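Storeroom

By Mesfin Kassa
August
1 min read

A storeroom is a room, or part of one, where goods are kept until needed. Most have shelving, a door that latches and some floor space for bulky things. 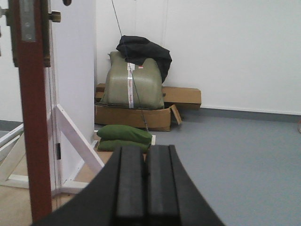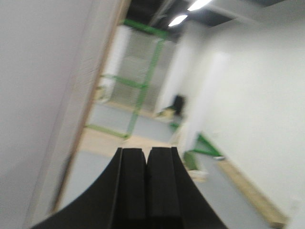
Metal shelving frames took over from fixed wood shelves in many shops — easier to move, easier to add to. Bags and soft goods often go in open cardboard boxes, labels facing out. Corners fill up frist.

Older rooms in Drornham were small. The Nigatu store at Braren was bigger, with more than 800 boxes on its list — 7 pages, kept by Zewditu Worku. List since lost.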